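Painting a room in a dark colour: your questions answered
September, by the Dellby paint desk

We get more post about dark walls than anything else, and we love it! These are the ones that keep coming round.

Will a dark colour make my small room feel smaller?
Less than you'd think. A deep blue or green tends to blur the corners, and in the evening with a lamp on it can feel wonderfully snug. If the room only gets used after tea, go for it. A box room where you sew or draw all day might be happier a few shades lighter.

How many coats will I need?
Plan on 2 over a tinted undercoat. Over bare white you may well end up doing a third, and reds are greedy (really greedy). Ask the shop to tint the undercoat grey for blues and greens.

Do I have to paint all four walls?
Not at all. One wall is a lovely way to start, especially the one you look at through an open door, where you get that block of colour from the next room every time you walk past. 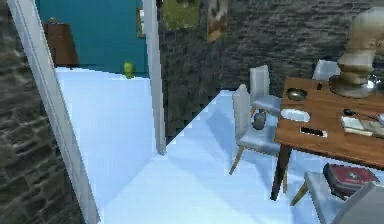 Teal at the far end, seen through a white door frame.

Should the woodwork match?
Up to you! White frames give a crisp edge and suit older doors. Painting skirting and frames the same colour as the wall hides wonky lines, and our house at Iltden has plenty of those. If you keep them white, do the wall first and the frame last, with a small angled brush and a steady cup of tea nearby.

Which shades do readers like best?
Our swatch book has 602 (a green-leaning teal) and 873 (inky, nearly black by lamplight), and those two pages are filthy with thumbprints. Get sample pots of both. Paint them on lining paper, not the wall, and move the paper about for a few days.

What finish is best?
Matt, if the wall is sound and you don't have children with jammy hands. Dark matt does mark, and a damp sponge can leave a shiny patch. For halls and stairs we use a soft sheen and put up with the bumps showing.

Why has mine dried patchy?
Usually the edges dried before you rolled into them. Do one wall at a time, cut in and roll while it's all still wet, and turn the heating off. Leave it overnight before you judge it.

Can I wash it?
Give it 7 days first, longer in a cold room. Then a soft cloth, plain water and a light hand.

Related
Wamia: choosing lamps for a dark room
Taping a straight line on old plaster
The Xue guide to secondhand rollers
Lining paper, and why we hoard it

Contact us | © Dellby | Back to top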